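Gumdale Countertop Composter, 3-liter model

Reviewed May 17, 2023

The Gumdale is an electric unit that dries and grinds food scraps. It does not make finished compost. The output is a coarse brown meal that still has to break down in soil, and the manual says so on its second page. Buyers who want something ready for seedlings should look at a worm bin.

Capacity is 3 liters, filled to the line. A household of two that cooks most nights will reach the line every other day. The bucket lifts straight out and has a folding handle. The lid seals with a quarter turn. Our unit came from Jondwood with one carbon filter fitted and a spare in the box.

A full cycle on mixed vegetable scraps took nearly 107 minutes. Coffee grounds and peelings ran shorter. Citrus rinds and bread ran longer, and bread left a paste on the blades that had to be soaked off. Avocado pits should stay out. Chicken bones are listed as acceptable, but they came through as splinters.
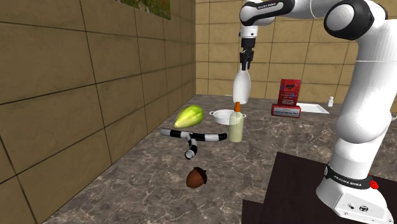 Power use matters more than the sales page suggests. Scraps that would go to a backyard pile cost nothing to process, so the unit adds to your footprint if you already have one. It makes more sense in an apartment with no yard waste pickup, where the other choice is the trash. Run it with a full bucket. Half loads saved very little time on our meter.

Noise is a low hum with a click each time the blades reverse. Smell was slight until the filter aged, then sour. The Tejada unit we tested before it has a larger filter and holds odor longer, but its bucket is harder to clean. The Prodance is quieter than either and leaves bigger pieces.

For use in the garden, mix one part meal with ten parts soil and wait a month before planting. Meal left on the surface grew white mold within days. Store any extra dry, in a jar with a tight lid.

Rating: 3 out of 5. Replacement filters are sold in pairs only.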